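Dust and the home office: what the filter numbers mean

Members keep writing in about filters, mostly about the codes printed on the box and how often a panel needs replacing. The Ukley office changed its return-air filters in May, and the notes from that job should cover most of it.

A panel filter is rated by the share of particles it catches in a given size range. A higher rating catches finer dust but also resists airflow. Older fans were sized for a coarse panel. Put a dense one in front of them and the airflow drops, the motor runs longer, and the far rooms get less air than before. Check the rating listed in the fan manual before buying anything finer.

The Ukley unit takes the Zuten 3241 panel, and the Claltier equivalent fits the same slot with a slightly looser edge. If you use the Claltier, run foam tape along the frame. Air that slips around a filter is not filtered at all, and a gap of 2 mm down one side is enough to leave a grey line on the duct wall.

Pressure drop is the better guide to replacement. A clean panel in the Ukley unit reads 18 pascals on the gauge. We change it when the reading has doubled – colour is a poor indicator, as a panel can look filthy and still pass air well. Homes without a gauge can go by running time, and roughly 1000 hours of fan operation is a fair interval for a house with no pets. Renovation work shortens that considerably, plaster dust most of all.

Filters only deal with dust that stays airborne long enough to reach the return grille. Heavier particles settle on shelves and sills and have to be lifted off by hand. Microfibre holds them better than feathers do. 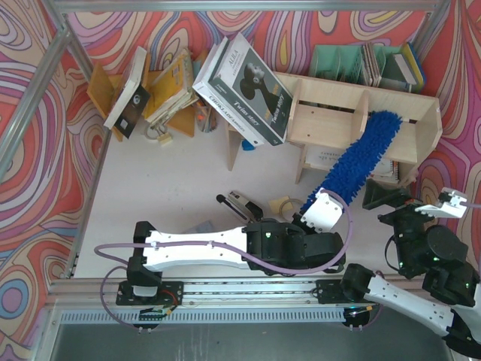 Should the fan be running while you dust? Leave it on low during the job and for an hour or so afterwards, so that whatever gets stirred up is drawn to the filter.

Vida panels are back in stock at the Ukley counter in the two common sizes. Bring the old frame with you, as the size printed on the cardboard is nominal and the slot may be smaller.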